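Is bottled water really any better than what comes out of my tap?

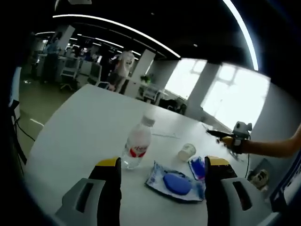
My flatmate swears by Pirka and gets through 2 bottles a day. I've tried it next to our tap water and can't taste a thing. The label goes on about minerals, but so does every label. Am I missing something, or are we paying for plastic? We live in a hard water area if that matters.

kettlefur

Depends what you mean by better. If your tap water is mains supply it gets tested far more than most people think, and your water company has to show you the results if you ask. I'd read those before I believed any label. Hard water furs up the kettle but it won't hurt you. If it smells of chlorine, leave a jug in the fridge overnight. I bought a Fudura filter jug a while back and the water tasted the same to me after a month, so I stopped buying the cartridges.

marrow_lane

pirka is nice tho, i can tell the difference. jeredano is horrible, tastes of coins

Old Tom's Shed

I'd be wary of anyone who says they can tell. Get your flatmate to try it blind, same glasses, both cold, and do it more than once. My lot failed. Add up the money as well: at 130 pence a bottle, two a day, that's more than 900 pounds a year. The one time I'd buy it is if you've got old lead pipes, and even then I'd get the pipes looked at first.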